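Fovmont stellt neue Spielküche Beno vor

Spüle, Herd und Abtropffläche für das Rollenspiel zu Hause und in der Kita

Steteck, 2024-05-08 - Der Spielwarenhersteller Fovmont erweitert sein Sortiment um die Spielküche Beno. Das Modell ist für Kinder ab 3 Jahren gedacht und kommt im August in den Handel. In der ersten Serie werden 2000 Stück produziert.
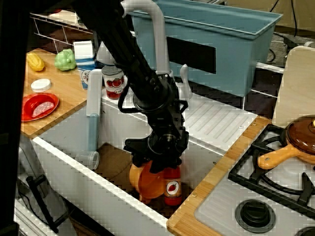

Ausgabe 8

Im Mittelpunkt von Beno steht die tiefe weiße Spüle mit dem hohen, gebogenen Wasserhahn. Neben dem Becken liegt eine gerippte Abtropffläche. Auf der Arbeitsplatte bleibt Platz für die Lebensmittel aus der Serie Tăng, zum Beispiel Maiskolben, Paprika und eine Scheibe Schinken auf dem roten Teller.

"Die Kinder wollen nicht nur kochen, sie wollen auch abwaschen und aufräumen", sagt Lâm Lý, Produktleiterin bei Fovmont. "Diesen Wunsch haben wir bei der Entwicklung sehr ernst genommen."

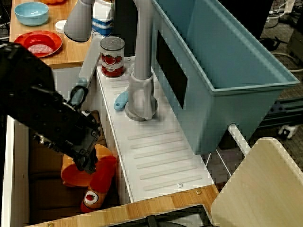

Für die Entwicklung wurde die Küche in 5 Kindertagesstätten erprobt. Die Erzieherinnen und Erzieher haben sich vor allem ein Becken gewünscht, in das auch größeres Geschirr hineinpasst - eine Schüssel oder ein Krug zum Beispiel. Die Höhe der Arbeitsplatte wurde nach dieser Erprobung noch einmal geändert.

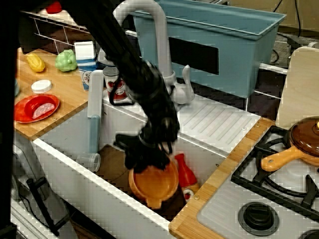
Verfügbarkeit und Kontakt

Beno ist ab August im Fachhandel erhältlich. Kindertagesstätten können die Küche auch direkt beim Hersteller bestellen. Pressefragen beantwortet Lâm Lý, Fovmont, Steteck.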